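Ye-rin Seok makes steamed buns in a unit behind the Visser bakery, 84 on an ordinary morning and more in November. She started at home with one bamboo basket.

"The dough is easy," she says. "Pleating took me 3 years. My first ones opened at the top and the filling ran out."

She rests each batch for 40 minutes before steaming, and won't be hurried on it. Customers often ask for them boxed by the dozen — she prefers to sell them singly.

"One bun on a plate, and you look at the folds before you eat it."

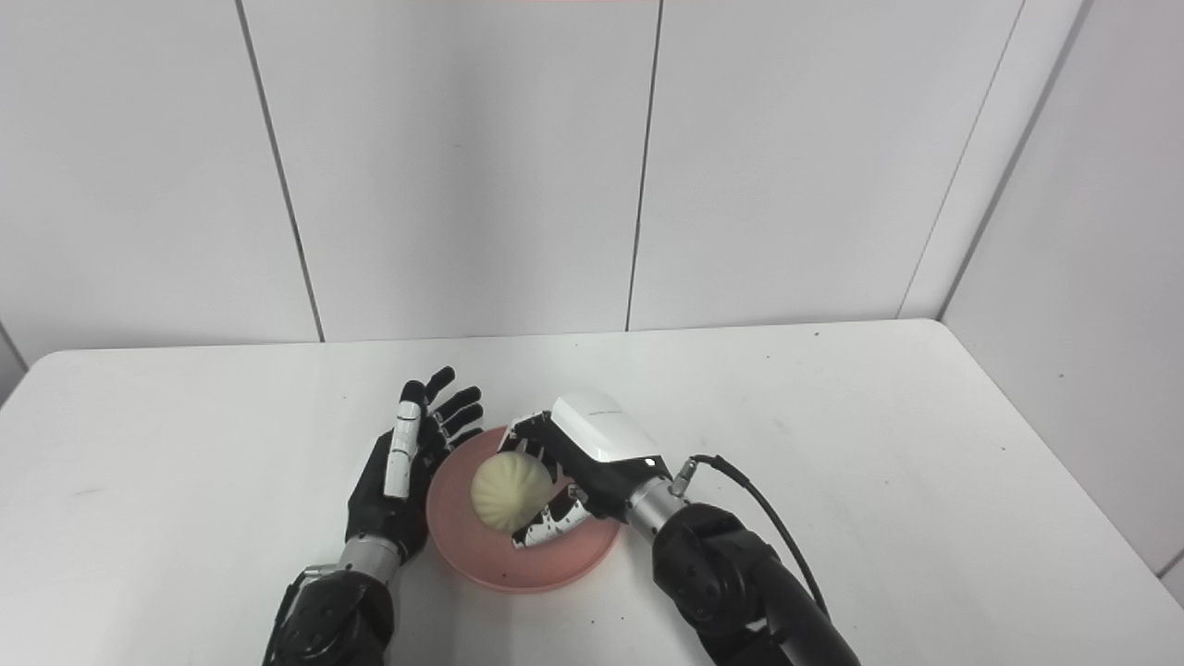 Her next job is a leek filling. "It's still too wet. I've thrown out two lots already."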